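Propriedades dos Materiais Têxteis
Unidade 3: Caimento, rigidez à flexão e recuperação de vincos
Apontamentos de apoio às aulas teóricas

3.1 Âmbito

Esta unidade trata do comportamento dos tecidos planos sob o próprio peso e sob dobragem. Os ensaios de tração e de rasgamento foram vistos na unidade anterior e não se repetem. Supõe-se conhecida a notação de massa por unidade de área (g/m²) e a distinção entre as direções de teia e de trama.

3.2 Rigidez à flexão

Um tecido flete sob cargas muito pequenas porque os fios, e as fibras dentro de cada fio, deslizam entre si. A rigidez medida é por isso bastante inferior à de uma placa maciça da mesma espessura e depende do atrito interno. No método do cantiléver, faz-se avançar uma tira sobre um plano horizontal até a extremidade livre tocar um plano inclinado a 41,5°. O comprimento de flexão C é metade do comprimento em balanço L:

C = L / 2

A rigidez à flexão por unidade de largura obtém-se de

G = m · g · C³

com m em kg/m², g em m/s², C em m e G em N·m. Como C entra ao cubo, um erro pequeno na leitura de L propaga-se de forma apreciável. Cada tira é lida nas duas faces e nas duas extremidades. Teia e trama são tratadas em separado.

3.3 Caimento

O caimento é a deformação tridimensional do tecido quando apenas parte dele está apoiada. O coeficiente de caimento compara a área da sombra projetada pelo provete com a área da coroa circular não apoiada. Valores altos correspondem a tecidos rígidos. O número de pregas deve constar do relatório, pois dois tecidos com o mesmo coeficiente podem apresentar configurações distintas.

Quando o tecido é suspenso por um canto, o apoio reduz-se a uma zona pequena e a tensão concentra-se aí. As pregas irradiam do ponto de preensão e a orientação dos fios em relação à vertical passa a determinar a forma, com participação importante do corte no plano (viés).
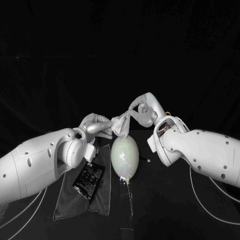
Figura 3.2. Pano branco amarrotado, com um canto preso entre o polegar e o indicador de uma mão robótica.

3.4 Recuperação de vincos

O provete é dobrado, carregado durante um tempo fixo e libertado. Mede-se o ângulo de recuperação após o intervalo prescrito. As fibras celulósicas sem acabamento recuperam mal, por rearranjo das ligações de hidrogénio nas zonas amorfas; a lã e o poliéster recuperam melhor. A humidade relativa altera os resultados e o condicionamento prévio é obrigatório.

3.5 Trabalho prático

Material: tecido Savham, em tafetá, e tecido Nurmi, em sarja. Cortar 11 tiras por direção em cada tecido, evitando as ourelas. Registar L em milímetros e converter antes de aplicar a fórmula. Apresentar média, desvio-padrão e coeficiente de variação. O relatório tem até 2 páginas, sem contar as tabelas de dados brutos, e entrega-se em outubro.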